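Munasport Extends Fall Registration in Villano

VILLANO – Tuesday, July 27, 2010 – Munasport will keep registration open through the first week of October for its adult and youth indoor leagues, the club said today. Sign-ups for the fall season have reached 481 players, and places remain in volleyball, badminton and futsal.

Matches will be played at the Goler Street gym, where the main floor was resurfaced this spring. The gym now has 885 seats, and the side court has new lighting and a divider curtain so two games can run at once. Evening games start at 6:30 and the building closes at 10.

The season fee is $33 per player and covers court time, referees and a team shirt. Players under 16 pay $30. Teams that need extra players can ask at the front desk.

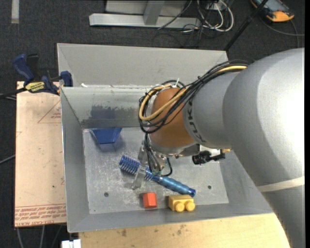
Returning teams keep their time slots if they pay in full before the season opens. Schedules will be posted at the gym and on the Munasport website. Parking behind the building is free after 5 p.m. – the Goler Street lot remains permit only.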